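Learning to swim at 41

8/14/18

So I've finally done it. Three months of adult lessons at the Halter Street pool and last night I swam 2 whole laps without grabbing the lane rope! I know the kids in the next lane do that before breakfast, but I'm pretty chuffed, and I had a Tim Tam in the car to mark the occasion.

My teacher is Yetunde Akpan, who has the patience of a saint and a voice that carries right across to the kiosk. For the first few weeks all she'd let me do was blow bubbles and float. I hated floating. My legs sink like a pair of old gumboots, and every time my ears went under I'd sit bolt upright and swallow half the pool.
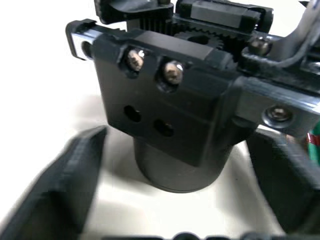 Then sometime in May the breathing clicked (left side only, the right is still a disaster) and I started looking forward to going. I've bought proper goggles, I've got a favourite locker, and I've become one of those people who has opinions about water temperature.

Eino Seppälä from my class reckons we should all enter the charity swim next summer. It's 953 metres, which seems a very odd distance, and he's already talking about it as a warm-up for something longer. I told him I'd think about it. Mum says I should at least go and hold the towels.

Next lesson is tumble turns, and I need to find my nose clip.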